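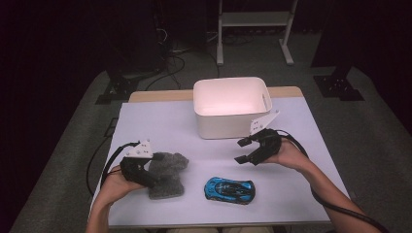
How to sort small things into one bin

In our home the small things travel. A toy car goes under the sofa, a sock goes behind the door, and by evening the table is full. I use one plastic bin for all of this, and I want to explain my way step by step. It takes 10 minutes.

What you need

One open bin with smooth inside walls. White is good, as you see quickly what is left on the bottom. A handle hole on the side helps when you carry it with one hand. Mine has served me well for years.
A flat, light surface for working. I lay a board over the table.
A dry cloth.

Step 1. Empty the bin completely and wipe the inside. Put it at the back of the table, so your arms do not have to go over it all the time.

Step 2. Bring only a few things to the table at once. I made the mistake to turn over a full drawer, and then I was sorting until 11 at night.

Step 3. Begin with the soft things. Socks, mittens and other knitted pieces should be shaken first, then laid flat and folded one time. If a sock has no pair, keep it until the next washing. Lay the soft things on the bottom of the bin.

Step 4. Check the toy cars. Turn the wheels with your finger and pull out any hair or thread. Wipe the windows with the dry cloth. Cars go on top of the soft layer, with the wheels down, so the paint does not get scratches.

Step 5. Stop when the bin is three quarters full. A bin which is filled to the edge will be emptied on the floor by the first child who looks for something.

Step 6. Carry the bin to its shelf and put the handle side to the front.

My neighbor Kwaku Abugri does step 4 before step 3, and keeps the cars in a separate small box from Mugo. This is also possible if you have many cars. For big building blocks I would take another bin, they are too heavy for the soft things below.

I repeat the sorting when the bin is full again, and in October I also take out the mittens and try them on the children.

Florêncio Quintela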